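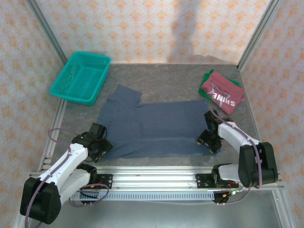

*Folding bench, August. Blue-gray one on the surface, basket top left, SHINE shirt on the folded pile at right.*

Folding notes, continued from the last page (the one with the coffee ring, sorry Elsa).

I spent most of the morning on T-shirts again, and I think I finally have opinions about them! The shirts are from the Tuvard box, the mixed lot Ghislain Lapointe picked up for us, and they've all been through the wash at least once, so they behave like real clothes and not like cardboard off a store shelf. I like them much better than the stiff ones we had in spring. They slump. They also remember every fold you ever put in them, and that's most of what I want to write down today.

The blue-gray one is my problem child. It has a crease running across the middle, lengthwise to the bench, and it wants to go back to that crease no matter what. If your new fold lands close to it but off by a finger width, you get two ridges side by side and the finished square sits up like a tent. I tried smoothing it by hand from the collar toward the hem and that helped a little. Smoothing from the hem up just pushes the slack into the neckline, where it bunches, and then you're chasing it around.

So, for now:

- collar to the left, hem to the right, always
- pull the sleeves out before touching the body
- smooth collar to hem, flat palm, no tugging
- if the old crease is close to where you want the fold, use the old crease and live with it

Elsa Niskanen thinks the last one is cheating. She'd steam everything first. We do have the Sawatzky steamer in the cupboard, but it spits, and I don't want water marks on the bench top. Maybe for the next batch. I told her I'd try it on 2 shirts and write down what happens, so hold me to that.
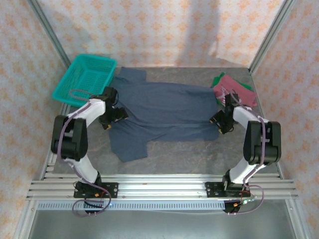

The other thing I keep going back and forth on is where the finished pile should live. Right now it's at the back right, with the green one on the bottom and the red-pink one on top, and the hem end of whatever I'm folding points straight at it. Fine for small shirts. With a long one I'm going to end up nudging the pile, and a nudged pile leans, and then I fuss with it for longer than the folding took. Elsa wants it off the bench completely – on the shelf, say – but then there's nothing to compare the new square against, and I like having that right there in front of me.

The basket I'd leave alone. It's at a slant and I've stopped straightening it. The back left corner suits it fine and I can reach over the rim without leaning on the shirt.

Green shows at the edges under the red-pink one, so those two don't match in size. Redo both to the same width next time, using the wider one as the guide. Ghislain has a folding board from Ovport he says we can borrow (it's in Aludthorpe with the rest of his stuff, so don't hold your breath). I'd rather get the hand version written down properly first anyway.

To do: relabel the Tuvard box, sleeves-first vs. sides-first on the blue-gray one, and the steamer test. Lint roller is nearly out too.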